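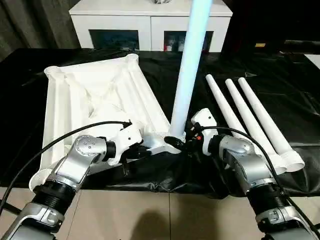
Scanlon wants its pie back

April 16, 2026

My second paid job as a food photographer was a chicken pie for the Kincombe Diner menu. I charged 200 dollars and ate the subject, so I considered myself well ahead.

Then Mavis Brannigan called. Mavis runs the diner, and she had one complaint – the pie looked too good. Customers were ordering it and then holding the menu up next to the plate. One man from Scanlon had driven over to do this in person.

I took 377 shots of that pie. I'd brushed the crust with oil, propped up the front with a folded napkin and waited for the window light to come around the side of the building. The real one arrives under a heat lamp with a scoop of slaw leaning on it. I can see his point.

So I'm going back in June to shoot it again, slaw and all. Mavis suggested I do it at lunch, with the lights on, using whichever pie comes out next. Gráinne Dolan, who taught me most of what I know about side light, laughed for a long time and then asked what I was charging. I'm charging nothing. I did ask for pie.

Meanwhile the soup people in Uson have seen the menu and would like theirs done exactly the same way. I've told them to call Mavis first. I'm bringing the napkin anyway, plus 3 spares.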